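House Rules for the Kitchen Robot

The first rule I ever broke was the mug rule. I'd been writing about home automation for long enough to think I knew better, so I set my coffee down inside the arm's reach while I dug around for a pen, and Dwight Lapointe cleared his throat at me from across the room. "Inside the tape, it belongs to the program," he said. I moved the coffee.

Dwight runs the home trials at Storkura, a small outfit that puts robot arms into regular kitchens and teaches them to do regular kitchen things: lift a bowl, close a lid, put a cup back where it came from. I spent a good chunk of June following his crew around, and I went in expecting to write about clever software. I came home with a notebook full of rules instead (and a real fondness for the people who write them).

The house rules, as everyone calls them, live in a binder with a cracked spine. The current version has 183 entries. Some are what you'd guess. Keep the stop button within reach of a person who isn't holding anything else. Tie back long hair. Never reach under a raised arm, even when the motors are off, even for a dropped spoon. Others are so fussy that I laughed out loud reading them. There's one on how to coil an extension cord! There's one on window blinds, with a note in the margin about afternoon glare and what shiny surfaces do to a camera's idea of where a dish ends. Dwight says glare has cost him more working hours than any bug.

Cables get nine entries all to themselves. A cable running down a moving arm needs enough slack for the farthest reach, but it can't hang so low that it snags on a faucet or a mug handle. So before each session one person walks the arm slowly through its whole range while another watches the cable and nothing else. It's dull work and they trade off.
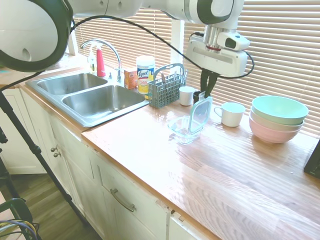

Who gets to restart the arm after an emergency stop?

The person who pressed the button, once they've said out loud why they pressed it and everyone in the room has stepped back behind the tape. At Storkura a supervisor can't overrule that person, and neither can a visitor with a deadline.

That one came from Ardalan Zamani, who wrote most of the binder and still edits it by hand in green ink. He used to do packaging lines at Perron, where the arms sat behind fences and you needed a key to get in. Kitchens don't have fences. They've got kids and cats and somebody's uncle wandering through for a snack, and he told me it took him a year to stop wishing for a fence and start writing for the uncle.

His test for a good rule is whether a tired person can follow it. He showed me an early entry that ran to a full page on gripper speed near glass, with a table and a formula. People skipped it. The new one says to run at the slow setting whenever there's glass on the counter, and it fits on a sticky note. I asked whether that wasn't wasteful, going slow with a sturdy casserole dish that could probably survive a fall down the stairs. Sure, he said, a little. He was fine with a little.

Not everyone in this line of work likes the approach. A trainer I met from Welleo, which does similar trials in apartments, thinks 183 is way too many and that people quit reading somewhere around the letter C. Her crews carry a laminated card with the basics on it and get quizzed on it at the door. I liked that card a lot, and I told Dwight so. He said he'd take a card too, if somebody would tell him which things to leave off.

What both companies agree on is writing down the near misses. At Storkura that's a log called Stalura (an old project name that stuck), and it passed 1,000 lines while I was visiting. Most are tiny. Sleeve brushed the wrist joint. Lid left closer to the edge than planned. Operator looked at phone. There are no names in it, only what happened and what changed afterward, and every Friday the crew reads the new ones aloud over lunch.

My coffee is in there now. Line 2 of that day's page: "Visitor's drink inside work area, removed before start." Dwight offered to let me proofread it.

Contact the editors | © September 2023, all rights reserved | Back to top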